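Dramach Laundry Cell: Operator Guide, Rev. 4

## 3. Work at the lower drum

The robot handles towels at the front loader. The attendant no longer bends to the drum; sorting and program choice stay with the attendant.

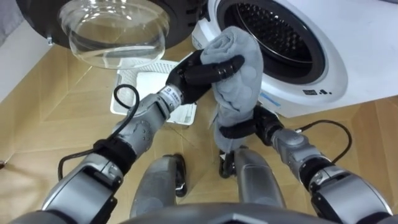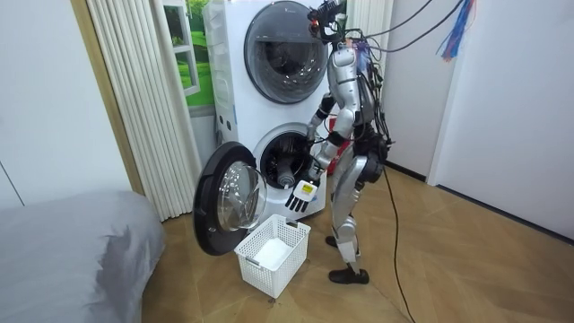
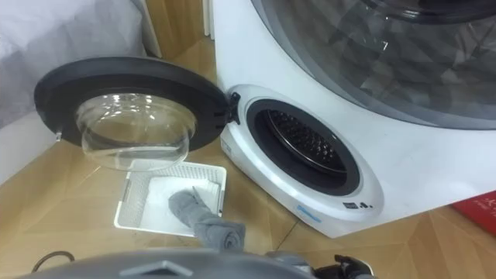
## 3.1 Before each run

1. Open the drum door fully.
2. Set the basket on the floor by the door.
3. Stand clear and press Start.

**Caution:** Do not reach into the drum while the arms are powered.

**Note:** Inspect finger joints every 2000 cycles.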